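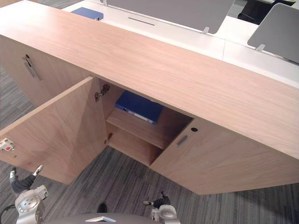

Por Wekesa Makokha
Relatos breves

El procedimiento de baja de archivo constaba de 15 pasos y Sotero los cumplió en orden. El primero consistía en retirar las llaves del gancho. El segundo, en comprobar que cada llave correspondía a su cerradura. El armario tenía una por puerta, con el tirador metálico empotrado debajo, y las dos giraban en sentido contrario al de las agujas del reloj.

Abrió una puerta. Dentro había una carpeta azul, tumbada en el estante con el lomo hacia fuera.

El inventario de Honow, Liquidaciones y Traslados, asignaba al armario 146 expedientes. Sotero había firmado la salida de todos menos dos durante diciembre, en cajas de cartón que Paucar bajaba al muelle a las siete de la mañana. De los dos restantes, la hoja indicaba únicamente la letra P, de pendiente, y la altura a la que debían encontrarse: uno arriba, otro abajo.

En el nivel inferior no vio más que la base y el panel del fondo. Anotó: «Inferior, vacío». Después consultó el reloj y anotó también la hora.

—Falta uno —dijo por teléfono.

—¿Cuál? —preguntó Paucar.

—El de abajo.

—El de abajo es el de Undero.

Sotero conocía el expediente Undero por referencias. Era una reclamación por un montacargas detenido entre dos plantas, con casi 300 folios de peritajes, contraperitajes y planos. El ingeniero que lo había instruido se jubiló antes de firmar la conclusión. Desde entonces la carpeta cambiaba de estante en cada traslado y ningún registro recogía el cambio. Figuraba siempre en el sitio anterior.

—¿La tienes tú? —dijo.

Paucar tardó en contestar. Se oía el motor de la furgoneta al ralentí.

—La leí —dijo—. Me la llevé para leerla. En el folio cinco hay un error de cota. El montacargas no podía pararse donde dicen que se paró.

—Eso no es competencia de transporte.

—No.

El paso 5 del procedimiento preveía la ausencia de un expediente y remitía a un formulario. El formulario pedía el nombre de la persona responsable. Sotero escribió la fecha de emisión, el código del armario y la denominación del contenido. Dejó en blanco el nombre. Cerró la puerta, echó la llave y bajó a la cafetería.

Volvió al cabo de media hora. Abrió la otra hoja, la derecha, y la giró hasta el tope de las bisagras.
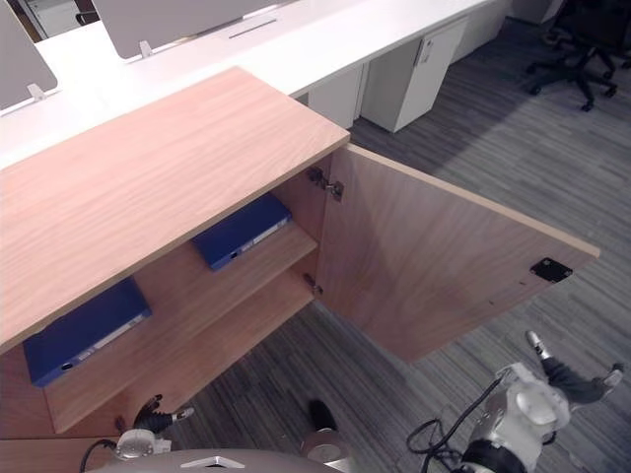
Armario de archivo, hoja derecha abierta. Una carpeta en cada nivel.

La segunda carpeta estaba en el nivel inferior, a la izquierda, metida en parte bajo el tablero. Sotero se arrodilló en la moqueta gris y la sacó con las dos manos. En el folio cinco, junto a la cota, alguien había escrito a lápiz una cifra distinta y una inicial.

Repasó la suma. La cifra a lápiz era correcta.

Dejó la carpeta en su sitio y rompió el formulario. En el inventario tachó «Inferior, vacío», escribió encima «Conforme» y corrigió la hora. En la casilla de observaciones, que llevaba años sin utilizar, copió la cota nueva con sus dos decimales.

Después llamó al muelle.

—Quedan dos —dijo—. Sube cuando puedas.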